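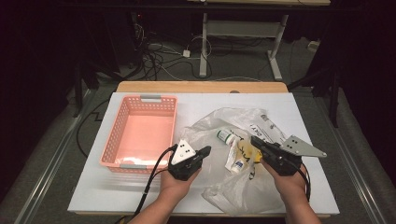 A pink basket, a clear plastic bag and a few small items.

Chapter 4
How a Sound Gets Stuck in Everybody's Head

I first heard the Liscombe ferry horn on my phone, in bed, long before I ever got near Liscombe. Three notes going up, one sliding down, and a crowd of kids yelling along on the dock. By lunchtime a friend had sent me a dance remix of it (pretty good!), and by dinner I'd heard 9 more, most of them terrible.

So how does a ferry horn end up in a club set? I got a bit obsessed, I'll admit it. I went through 346 posts that used the clip and wrote down what each one did with it. In 210 of them the original horn was gone and you only heard somebody's remix – a lot of people dancing to it had no idea there was a boat!

We'll start with the horn and follow it from the dock to the Wisside festival in September, where I heard it from two stages at once. Then we'll get into sampling, and who gets paid when a clip takes off. Keep your headphones handy, you'll want them for the first exercise.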